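Monday, late, should be asleep

Writing this quick before I lose it. Whole day went on the big room and I still haven't answered Trandermont about the lease. Tomorrow. First thing. I mean it this time.

Table's where I want it though. Dark brown one, flowers on it, mug tree with the red cup and the yellow cup. Looks like a place where people would sit down.

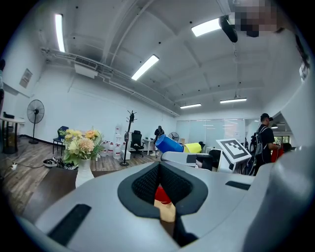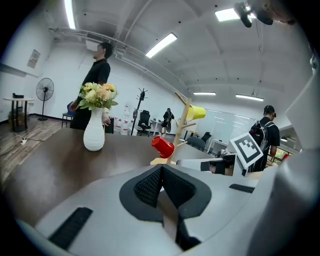

So. Got there before eight, keys stuck again, had to do the lift and shove. Made coffee, forgot coffee. Started with the flowers, which was silly, you don't start a room with flowers, but they were the first thing I saw and they've bugged me all summer. All the stems had been jammed in on one side so the whole bunch leaned like it wanted to leave. Took everything out, laid it on a towel, wiped the leaves one by one with a damp cloth. Fake flowers hold more dust than a bookcase. Why do we buy them to save work. Put the orange ones in first this time, low, then cream and peach on top, greenery last to hide the sins. Took me forty minutes. FORTY. Mom would've done it in five while talking on the phone.

The vase I love. White, fat, ribbed. Came from Šimko's when they were closing the back half of the store and he basically pushed it into my arms. I'd have paid for it. Did pay for it, in the end, I went back with cash and he pretended not to understand me and then took it anyway.

Then the mug tree. Long argument with myself over the mug tree. It's at work only as of last week, it used to be in my kitchen and I'd stopped seeing it. Light wood, slanty pole, round base. I keep turning it so the lean goes toward the wall and somebody keeps turning it back. Might be me. Plastic cups only on it for now, which I know looks like a preschool, but I've swept up enough china off that floor this year. Red one hung low, yellow one up near the top. Kamol says a yellow cup shouldn't be above a red cup, something about traffic lights, I said traffic lights have the red on top so what's your point, and he said that IS my point. Ok. Left it how it was.

Kamol Suksawat by the way has been a hero all month and I have not thanked him properly. Write it down: thank Kamol. Not with cake, he doesn't eat cake. He likes those salty plums.

Did the floor after ten. Swept toward the door, then mopped, then remembered the jugs. The water jugs! Every time. I mop and then I remember there's a whole herd of jugs along the wall and you have to shift them to do it right, so then you're walking on your own wet floor carrying water. Socks soaked. Changed into the sandals. The jugs are back in front of the dispenser in a clump, same as before, I had a grand plan for a neat row and the neat row stuck out so far you'd trip on it going for your coat. A clump is fine. Coat rack's in front of them. Which looks odd and I'm going to say it's on purpose, it hides them a bit. It doesn't really hide them.

I do want a low shelf for those. Something with a lip. Measured the wall and wrote the number on my hand and then mopped, so. Measure wall again.

Things I want to sort over there, so I don't lie awake:
- shelf for jugs (measure!!)
- the power strip, it's still down by the wall where feet go. needs to be clipped up or at least tucked
- fan, wipe the grille, both sides
- shoes. a place for shoes. ANY place
- that white round tray, is it a tray for something or did it just wander in
- hooks?? more hooks. or fewer coats

Shoes are the thing that gets me. We said shoes by the door. We all agreed, we stood there nodding. And they migrate. You clear them and by lunch there's a pair of sneakers next to the table like a little dog waiting for somebody. I moved one pair today and then found I'd kicked off my own sandals under a chair, so no speech from me.

Lunch at my desk, noodles from the Tarkum road place. Too much chili. Ate them all. Read through the order from Hirnard while eating and got chili oil on it, they've sent the tea again in the boxes of 24 when I asked for the loose tins. Every month. I should call but the woman on the phone is so nice about it that I end up saying it's no trouble and thanking her. So we have tea bags. We will always have tea bags. Put them in the tall cupboard behind the other tea bags.

Then a bad hour. Landlord's guy came to look at the air conditioner, looked at it, said hm, and left. Looked at the pipes too, said hm to the pipes. I asked is that a good hm and he said it depends. He's coming back with a ladder. When? Didn't say. Meanwhile the thing runs when it likes. I put a bucket in the corner just in case and then tripped on the bucket, put the bucket away.

One of the lights does a flicker when you first switch it on, did I write that already? I think I wrote that in June. Still does it. Stand there for a few seconds thinking it's going to quit and then it settles. I like how white that room gets with everything on, walls and ceiling all at once. Makes it look bigger than it is. Also makes every mark on the wall look like a crime. There's a scuff near the framed poster that I went at with the sponge and now there's a clean patch near the framed poster, worse. Don't touch it again. Or paint the whole wall. No. Don't touch it.

4 pm the blue chair. It's the only one that doesn't match and it's the only one people want. Black frame, good seat. I had it over by the fan, then back by the table behind the flowers, and I sat in it to test and was there for a good while doing nothing at all. Best part of the day probably. You can't see much over the bouquet from there and it's like hiding. Thought about Dad's table at home, how he kept it completely bare, not even a cloth, and how you'd put a glass down and feel like you'd broken in. I've gone the other way I guess. I want stuff on a table. Not a lot. Flowers, a cup you can reach.

Also I want to oil it. The top's nice and smooth but there's a ring by the corner where I sit, that's me, that's from the coffee I forgot. Asked my sister what she uses on hers, she sent back a voice message that's mostly her kids yelling and then the word beeswax. So beeswax. Test underneath first. (I won't test underneath first, I never do, then I regret it.)

Money, quick, so it's down somewhere. Set aside 2000 for the room at the start of summer and haven't gone through it all. Shelf comes out of that, wax comes out of that, hooks too. Not the plums, plums are me. If the air conditioner guy's second hm turns out to cost something then all of this is off and we have jugs on the floor till spring. Fine. They've been on the floor so far.

Oh and the cups. Wanted to write about the cups. Went to get more of the plastic ones so the tree isn't so bare, and the store had them only in packs with a lid and a straw, baby ones. Stood in the aisle way too long. Came back with nothing but a sponge. I think there are a couple of blue ones in the picnic bag in my hall closet, if the picnic bag is still in the hall closet and not in the car, or at my sister's. Look tomorrow. A blue one low down on the other side would balance it. Kamol will have an opinon.

The desk end I haven't touched. Not my stuff, not my business, and anyway there's a little figure thing standing on top there and I'm scared of knocking it off with the duster. Dusted up to an invisible line and stopped. You can probably see the line if the sun's right.

Walked home the long way, over the bridge. Warm. Legs done. Neighbor had her door open and was frying something with garlic and I nearly just walked in. Had toast. Should have bought bread, there was one heel left and half a slice, so toast is a strong word.

Can't find my good cloth, the gray one. Either it's in the bucket or it's in the cupboard with teh tea bags. If it's in with the mop it's gone.

Tomorrow: Trandermont, before anything. Then bread. Then the fan grille, take the screwdriver from home, the short one. Ask if anyone minds the radio moving. Picnic bag. I said I'd phone my aunt also, it's her knee.

Ok lights off. Set the alarm already, checked it 2 times.

Recent entries
Rain all week, curtains came back too short
The cupboard that wouldn't close
What I did with Dad's drawers
Heat, no sleep, a new broom
Šimko's back room, last day

Last updated: August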